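3.2 Floor coverings and low storage

Of the 2,280 room records gathered in the Grengate survey, 1,071 came from rooms with fitted carpet. Carpet was coded by colour and by its meeting with furniture, following the scheme set out by Foley for the Beven housing study. Grey was entered as a single class - shade was not recorded. Light wood units were coded apart from painted ones, and the species of timber was left blank unless the householder supplied it.
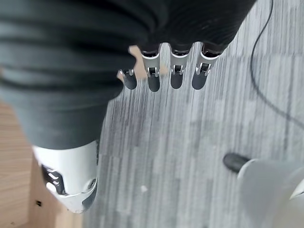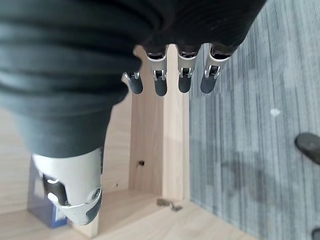 Figure 4. Grey carpet (first view) and a light wood unit with grey carpet beside it (second view).

Where a unit stood directly on carpet, the pile along its base was treated as a separate strip for the cleaning measure. Such strips were logged in 408 rooms. Depth of pile was taken at two points per strip, and the lower reading was kept. Rooms re-measured in May are reported in Section 4.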